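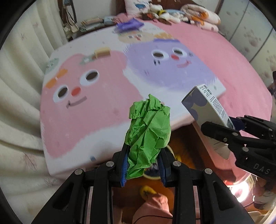

Should a water utility bill by the month or by the quarter? By the month, even where it costs more to print and mail.

The Sarneck district has billed quarterly for as long as it has had meters. Its argument is cost. Reading 1,552 meters takes two people most of a week, and tripling that work looks hard to defend on paper. The argument leaves out leaks. A running toilet that starts the day after a reading goes unbilled, and usually unnoticed, for close to three months. The customer then disputes the charge, and the district often writes off part of it.

Hamdan moved to monthly billing in January of last year. It has 1,447 accounts, so the comparison is fair. Disputed bills fell to 48 for the year.

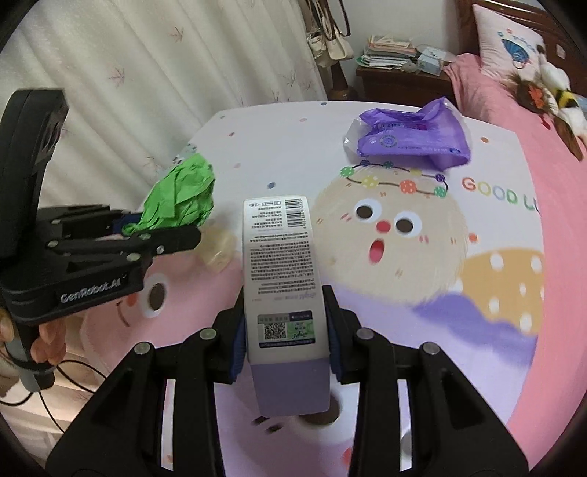 Part of that drop came from new meters – 774 of them were replaced during the same period – and I would not credit the billing cycle with all of it. Old meters tend to read low, though, so replacing them should have pushed bills and complaints up.

The remaining objection is staff time. Sudside handles it by estimating every other month and printing the word "estimated" next to the figure. I think that is acceptable for a district with no remote reading, provided the estimate is corrected on the next bill.

Harsh Awasthi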